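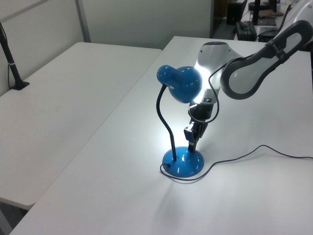
Re: [lighting] Gooseneck sag on small desk lamps

> The neck on my Hegarty holds for a day, then the head drops
> toward the base. Tightening the collar made no difference.
> Bulb is 400 lumens. Is the head too heavy?

Probably the bend, not the bulb. A neck curved out to one side and back over the base carries less load at the root than one leaned straight forward. Try that first.

If it still sags, replace the neck. Stakano sells a 7 mm one - check the thread before ordering. Route the cord around the front of the base so it doesn't pull.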